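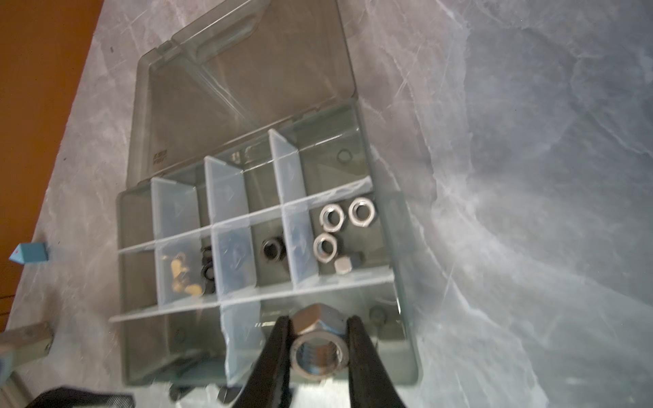
Dorian Hoarau
Maintainer, Kukness data files

Kukness: a cross-reference table for metric and inch fasteners

3 comments
14 shares

Kukness is a set of flat text files that match fastener names, thread sizes, and part numbers across the catalogs of two suppliers, Preltico and Marchal. It is meant for repair shops, school workshops, and anyone who has to reorder from an old parts list. It holds no prices and no stock levels.

Contents

The release has 4 files. threads.csv lists thread designations with nominal diameter and pitch. items.csv lists catalog entries, one per row. aliases.csv maps trade names and old spellings to a standard term. matches.csv joins the two catalogs. All files are UTF-8, comma separated, with a header row. Text fields are limited to 255 characters, and longer descriptions have been cut at the last full word.

Fields in items.csv

item_id: stable key, never reused.
supplier: preltico or marchal, lower case.
part_no: as printed, including leading zeros. Import this column as text. Most spreadsheet programs will strip the zeros otherwise.
type: bolt, screw, nut, washer, or rod.
thread_id: key into threads.csv. Blank for washers.
finish: as stated by the supplier. Blank means not stated — it does not mean plain.
edition: catalog edition the row was taken from.

Sources and method

Rows were typed by hand from printed catalogs. Each page was entered twice, by different people, and the two versions were compared. Differences were settled by going back to the page. Where the page itself was wrong (a pitch that does not exist for the stated diameter, for instance), the printed value was kept and the row was flagged in the notes column.

Matches were made on type, thread, length, and strength class. Finish was not used. Two parts listed as a match may therefore differ in coating, and this matters for outdoor work.

Known problems

Left-hand threads are marked only in the Marchal rows. Preltico puts the direction in a footnote that was missed during the first round of entry. A fix is planned for September.

Width across flats is absent for nuts. The suppliers follow different standards for some sizes, so a nut with the right thread may still need a different wrench.

Old names such as "stove bolt" map to more than one standard term. In aliases.csv these have 2 or more rows, with no order of preference.

Not suitable for

Load calculations, safety-critical assemblies, or proof of compliance. Strength class is copied from the catalog and has not been tested.

Corrections

Send the item_id, the page, and the edition. Corrections without an edition are held until one can be found. The earlier Zitirham list is no longer maintained, and its keys do not carry over.

Last revised Thursday, January 9, 2025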